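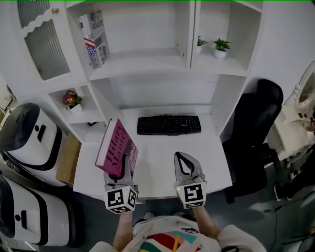
How to catalogue your home library in a weekend

I put this off for years, and then last July I finally did it and had so much fun that I've since done my sister's shelves as well! If you own more than a few dozen books and have ever bought the same paperback twice (guilty), a simple catalogue is one of the nicest jobs you can give yourself. You need a spreadsheet, a pencil, some scrap card and a lot of tea.

What you'll need

A laptop or tablet with any spreadsheet program
A soft pencil, 2B or softer
Strips of thin card for shelf markers
A dry, clean paintbrush for dusting page edges
A box for books you're ready to pass on

Step 1: Set up your columns

Keep it small. Mine are Author, Title, Year, Format, Shelf, Read and Notes. I started with fourteen columns, including one for the translator and one for where I bought the book, and by the second shelf I was leaving half of them blank. You can always add more later. Put the author's surname first (Lakatos, Benedek) so that sorting works properly, and freeze the top row so the headings stay put as you scroll.

Step 2: Name your shelves

Give each bookcase a letter and each shelf a number, counting from the top. B3 is the third shelf down in bookcase B. Write the code on a strip of card and stand it at the left-hand end. Desk shelves count too, and so does the pile by the bed – mine is Z1.

Step 3: Work one shelf at a time

Take out a handful of books, dust the top edges with the brush, type them in and put them back before you touch the next lot. Please don't empty the whole bookcase onto the floor. I did, and we ate supper standing up.

I get through 60 books in an hour when I'm typing from the title page, and 70 if someone reads the titles out to me. Reading aloud is much more cheerful anyway, and you find out who can pronounce what.

Step 4: Take the year from the right place

Turn to the back of the title page. You'll often see several dates there, and the one you want for this list is the date of the edition in your hand. If the first publication date matters to you, pop it in Notes. Older books sometimes have no date at all, so write n.d. and move on.

Step 5: Decide on an order

Once everything is typed in, sort the sheet a few different ways and see what you like before you move a single book. Fiction by surname is easy to live with. For non-fiction I go by subject, with biography and memoir together, filed under the person the book is about. My friend Fanni Kelemen shelves everything by height and finds things perfectly well, so do what suits you.

Step 6: Mark the ones you lend

Add a column called Out, with the borrower's name and the month. I got 47 books onto my first evening's list and three of them were ones I'd borrowed from other people, oops. Those went in too, with "return!" in Notes.

Keeping it going

Enter new books before they go on the shelf. I save a copy of the file every time I've added a few, and I print the list once a year and tuck it inside the atlas on A1.

If you have fewer than 100 books, you could be finished by lunchtime. Start with the shelf nearest the kettle!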